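Packing Sneakers Back in the Box: Your Questions, Gathered Up

Everything readers ask us most about storing, boxing and re-boxing everyday shoes.
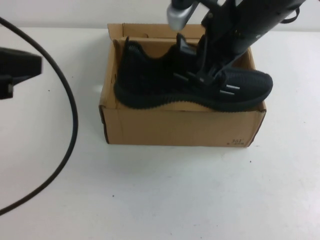 By the shoe care editor, Stallmont Home Notes

Do I really need to keep the original shoe box?

You don't need to, but I'm a huge fan of keeping it! The box that came with the shoes is already the right length, it stacks, and it has the brand on it, so you can find your 361° pair without opening six others. Plain tan corrugated cardboard is my favorite kind. It's sturdy, it's easy to write on, and a few scuffs on the front don't matter one bit.

How do I get two sneakers to fit? Mine always stick out of the top.

This is our most popular question by a mile. Lay the first shoe on its side with the sole against one long wall. Turn the second one around so its heel sits beside the first one's toe, sole against the opposite wall. If you just set a shoe on top any old way, the toe ends up hanging over the rim, especially with a thick, wavy sole. Heel end down first, then ease the toe in after it.

The flap keeps getting in my way. Should I cut it off?

Please don't! Fold it up and back so it stands along the rear edge while you work. If it keeps flopping forward, run a thumbnail along the crease a couple of times and it will usually behave.

What about knit uppers? Do they need special treatment?

A little kindness goes a long way. Ribbed knit holds on to dust, so go over it with a soft dry brush before the shoes go away, following the direction of the ribs. Stuff the toes loosely with plain paper. I skip newspaper on pale knits - the ink can rub off - but on an all-black pair I use whatever is in the recycling.

Can I put them away right after a walk?

Give them overnight with the laces loosened and the tongues pulled forward. I take mine off at 6 p.m. and box them with my morning coffee, and it has become a small ritual that I truly enjoy.

How high can I stack the boxes?

I go four high for cardboard, heaviest on the bottom. My own closet holds 18 boxes on two shelves, and one reader in Zaralport wrote in to say she has 63 pairs boxed and labeled down one hallway wall. I was thrilled. Please send more letters like that.

My box has lost its lid. Is it done for?

Not at all! Slide it onto a shelf with another box on top, or lay a sheet of tissue over the shoes and change it when it looks dusty. Lidless boxes are also great for the pair you wear all week, right by the door.

What should I write on the outside?

Color, type and season, on the short end, in thick marker. "Black knit, everyday" is plenty. I add the month I put them away, so my winter boxes say November.

Where's the best table for doing all this?

Anything clear and wipeable at waist height. A white top is lovely with dark shoes because you can see every crumb of grit that falls out of the treads.

Related questions
Lacing for wide feet
Cedar blocks or paper?
Cleaning thick white soles
A hallway shelf for 36 boxes
Canvas shoes in the wash

Contact Stallmont Home Notes | Copyright Stallmont | Back to top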